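Search this site
Enter keywords
Go

Filed under: Campus & Labor | Sourcing News

April
By Auður Oddsson

Great news from the bookstore end of campus! After a long winter of meetings, the college has signed a new sourcing agreement with Grimari, the company that sews most of our hooded sweatshirts and all of the gray gym shirts you see on the quad. I've been following this one since the first petition went up outside the dining hall, and I'm thrilled to be writing the happy version of the story.

The short history, for anyone who joined us this semester: Grimari makes its college line at two plants, Plivine and Catby. Last fall the sewing floor at Plivine asked for a wage increase and a say in how overtime gets handed out. Managers said no, the workers kept asking (good for them), and our students got hold of the pay sheets and started reading. The petition closed with 3,526 names on it, from a campus where getting people to sign up for a free pizza night can be a struggle.

What the college signed covers both plants. Workers get a written overtime schedule, a raise that starts with the next pay period, and the right to meet on plant grounds during breaks. Grimari also has to post the full list of its subcontractors, and that includes Eskildsen, the dye house that handles the maroon fabric and that was left out of the last list.

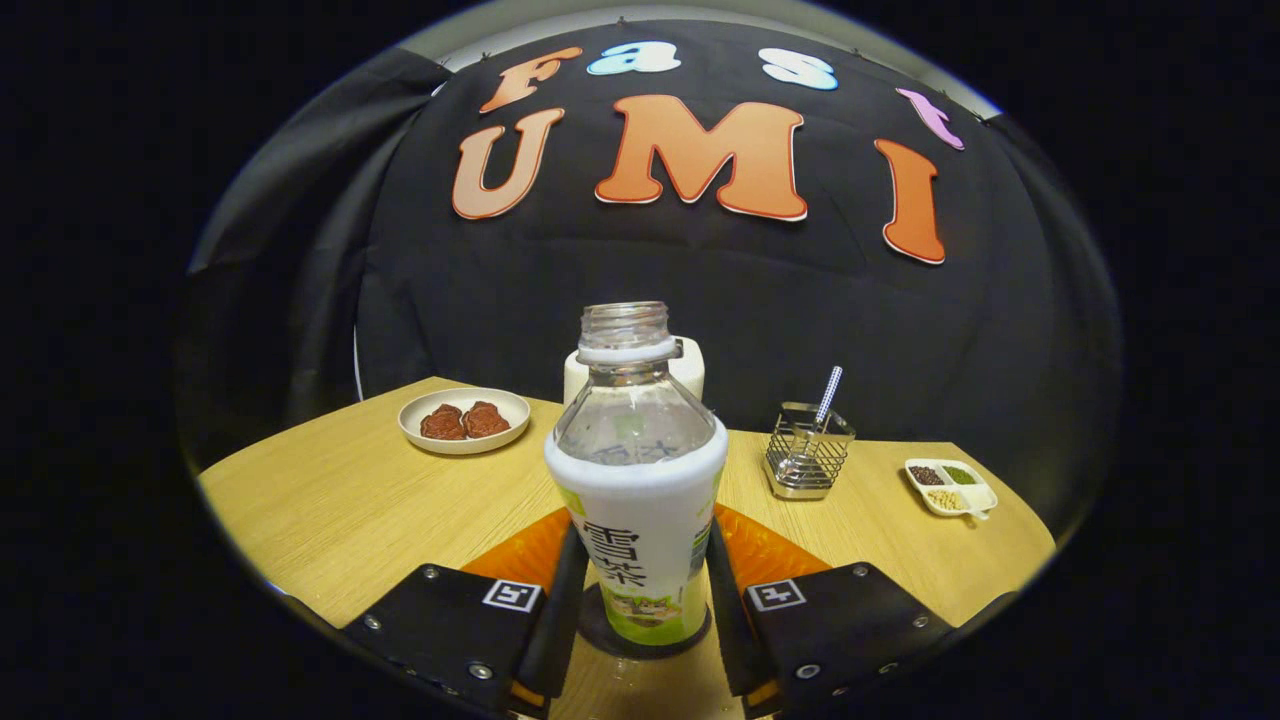

Will the shirts cost more in the fall?

A little. The bookstore expects to add 3 dollars to the price of a sweatshirt and to leave the gym shirts where they are.

Eyvindur Hallgrímsson, who teaches labor history and sat in on nearly every session, told me he had expected the subcontractor list to be dropped in the last week. "They fought over that page more than the wages," he said. He has already put the agreement on his reading list, so if you're taking his seminar, you'll be seeing it again!

There is still work to do. The raise reaches the 300 people on the regular payroll at Plivine, and the 205 seasonal workers at Catby are covered by a separate letter that runs out at the end of the year. I'd love to see that letter folded into the main agreement, and so would the student group, which has asked for a meeting with the purchasing office before summer break.

Copies of the agreement are at the library front desk, and the purchasing office will send you one if you ask. Read the part on overtime first, it's the best two pages in there. The student group meets at 7 p.m. in the lounge behind the mail room, and newcomers are very welcome.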